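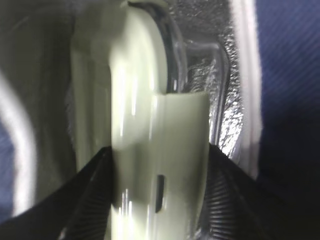
Wrist view, fingers closed on the green plastic of the container.

Wrist cameras vs. more demonstrations for a lunch packing policy: what actually moved the result?

Posted by Rasha Bitar in Manipulation Learning

I'm trying to reproduce the main result from the Illari report and I don't get the same ordering they do. The task is packing a lunch bag with two arms. There is a soft zip bag, a bread roll, a banana and a glass container with a snap-on lid. The report says that adding wrist views helps more than doubling the demonstrations. In my runs it's the other way around.

My setup: imitation learning from teleoperation, 866 demonstrations after I threw out the bad ones, one fixed camera and a wrist camera on each arm. Policy is the stock Arville transformer with action chunks. I evaluate from the same starting layout every time, bag on the left with the zipper closed, then roll, banana and container going right.

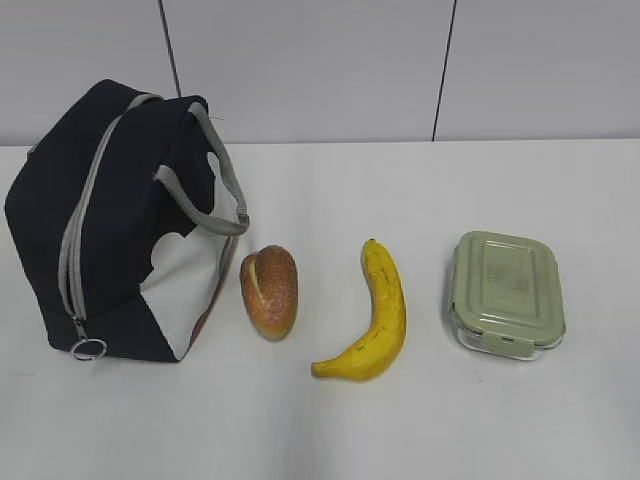
Khalaf wrote in the comments that a fixed starting layout would explain most of it, and asked whether the overhead-only policy had simply memorized where things go.

Maybe. I did jitter the positions during collection, by a few centimeters, but I didn't jitter them in evaluation. The failures with the wrist views on are nearly all at the bag. Either the gripper stops short of the zipper pull, or it closes on fabric and drags the whole bag. The rigid items are fine. Has anyone run this with the views masked one at a time? I'd like to know if I have a training problem or an evaluation problem before I collect more.

drudstead_lab
Evaluation problem first, training problem second.

If the start never changes, the fixed camera tells the policy almost everything it needs, and the extra views are just more input to overfit on. We saw this at Drudstead on a similar task. When we moved the items between trials, the policy without wrist views dropped a lot and the one with them barely changed. That matches the Illari ordering. Their appendix says they shuffled the layout in every trial, which is easy to miss.

For the bag, look at what the wrist camera gets on the approach. Dark fabric close up has very little texture, so for a good part of the motion the view carries almost no information. Near the zipper pull it becomes useful again. We got better results by cropping less and keeping a wider field of view, so that some of the table stayed visible until late.

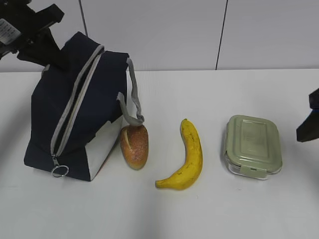

The other thing I would check is how the operators behaved before first contact. Ours used to hover near the top of the bag while they lined up, sometimes for a couple of seconds, and the policy learned to hover too. It looks like a perception failure in the logs and it isn't one. Trim the idle steps from the demonstrations and retrain before you touch the cameras. We trimmed anything where the commanded motion stayed under a small threshold, and that alone removed most of the "stops short" cases.

Masking views one at a time is worth doing, but mask during training as well. If you only black out a camera at test time you are measuring how the network handles a black picture it has never seen.

m_okta
just get more data. 866 is small, we used 3000 and stopped worrying about it

drudstead_lab
3000 with the same layout would give her the same answer with smaller error bars.

pellworth
Agree with the long answer on shuffling. One addition — report the stages separately. Opening the bag, each item going in, closing the bag. A single success rate for the whole task hides that your rigid objects are already solved. Also, how many seeds? With 2 seeds I would not trust any ordering between those conditions. We use 6 and it still moves a bit.

Rasha Bitar
Thanks. It was 2 seeds, so that is fair. I looked through the demonstrations and there is a lot of hovering, roughly a tenth of the steps in some of them. I'll trim those, shuffle the layout for evaluation and score the stages separately. The masked training runs will have to wait until August, when I get the other machine back. I'll post the table under this thread, whichever way the ordering comes out.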